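Community Help > Home > Storage and small spaces

Where to keep small soft things that always end up on the bed?

Posted by Trinity Kasprzak
217 views

Hello everybody. I live in one room since May, and my bed is also my sofa, my table and the place where I fold laundry. Every evening I must clear it before I can sleep. The big things are easy, they have a place already. The problem is the small soft things: stuffed toys (mine and my niece's, she stays with me often), packets of tissues, socks without a pair, hair bands, a sleep mask. I put them on the chair, in the morning they go back to the bed, and so on.

I have no space for another cabinet. Under the bed there are only 18 cm, and a part of it is taken by a suitcase. I looked at the fabric bins from Hartono, but they fold down when they are not full, and I do not want to spend much. What do you use for this? It should be something I can lift with one hand and put away quickly.

Thank you in advance.

Udside
8 people found this helpful

Buy a basket with a lid. I have one from Wekbridge and it is fine. Also you probably have too many toys.

Uldis Siliņa
Member, 815 posts

I had the same trouble when my daughter was small and we lived in a rented room, so I will write how we did it.

First, do not buy anything yet. Take a cardboard box which you have at home, for example from shoes or from a small kitchen machine, and use it for two weeks. If the size is wrong, you have lost nothing. My first box was too deep. Everything my daughter wanted was on the bottom, so she turned it over on the bed each time, and I was again collecting toys at nine in the evening. A lower and longer box is better, because you see all that is inside from the top.

Second, keep the toys separate from the things you use at night. The toys can live together in one box without any order. Tissues should not go in there, they slip down between the toys and you will not find them when you have a cold.
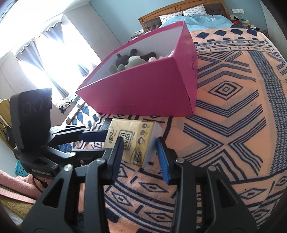
I keep the tissues beside the bed, in a fabric pocket which hangs from the side of the mattress. You can sew it from an old pillowcase – it needs only one long flap that goes under the mattress, and the weight of the mattress holds it. The sleep mask and the hair bands fit there too. For the socks I have no good advice, ours went in a bag on the door handle and stayed there for years.

About the 18 cm: measure again at the middle of the bed, not only at the edge. On our bed the slats were hanging lower in the middle and the box got stuck. If yours is the same, let the box stand at the foot end and put it on the floor only for the night.

And if you want to make the cardboard stronger, put wide tape along the upper edges. They tear first, when a child pulls the box by one wall.

Cokidura

I agree with Uldis about the low box. I would add that a lid is not good for daily things. I had one with a lid, and after some days I was putting everything on top of the lid.

Trinity, your niece can maybe choose which toys stay in the box and which go home with her. With my nephew this worked sometimes – he took home the two biggest bears, but he brought one back the next month.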